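Sindcombe Words

A word list of the way people talk in and around Sindcombe, put together by me, Melur Sutanto, with a lot of help from So-ying Chiu. It's a plain text file you can open in anything, plus a second file of notes for the entries that needed more room than one line.

What's in it

There are 189 entries at the moment. Each one has the word, how it's said (my own spelling, sorry, I never learnt the proper phonetic symbols), what it means, and a sentence somebody gave me with the word in it. If I heard a word from 2 or more people it gets a star. If only one person uses it, it's still in, because half the fun is the odd ones! My favourite is "furzled", meaning muddled after a nap, which I have only ever heard from one lady on the Furum side of the valley and now say daily.

The columns are split by tabs, not commas, as people here put a lot of commas in their sentences.

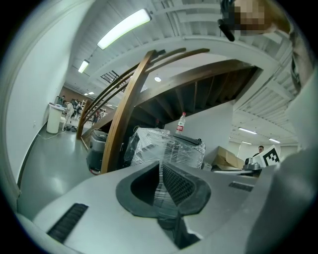
How I collected them: mostly by sitting in kitchens and letting people talk, and then by ringing them back when I couldn't read my own notes. I'm slow at typing and talking together, so for the calls I like a headset, the sort with a short boom on the earpiece, and both hands stay free for the keyboard. So-ying does hers with a pencil on the backs of envelopes and is twice as quick as me. We swap lists on a Saturday and argue about spelling until one of us gives in (usually me).

What isn't in it

No surnames, no house names, and nothing anyone asked me to leave out. I've also skipped most of the farm words, as the old Nikolovski list covers those far better than I could. If you want the two together, look in the folder called merged, but be warned that the spellings don't match and I haven't sorted the doubles.

Known problems

Entries under W are a mess. I lost a page from the Wirkard visit and wrote 14 of them again from memory, so they're marked with a question mark until I can get back there. "Slommy" is in twice with different meanings, and both are right as far as I can tell.

Using it

Copy it, print it, read it out at parties. I'd love a mention if you put it in something of your own. I'm hoping to reach 500 words, so if your gran says something peculiar, please send it over with the whole sentence and the name of the village. New words go in the file called additions, at the bottom, and I'll move them up when I next have a tidy.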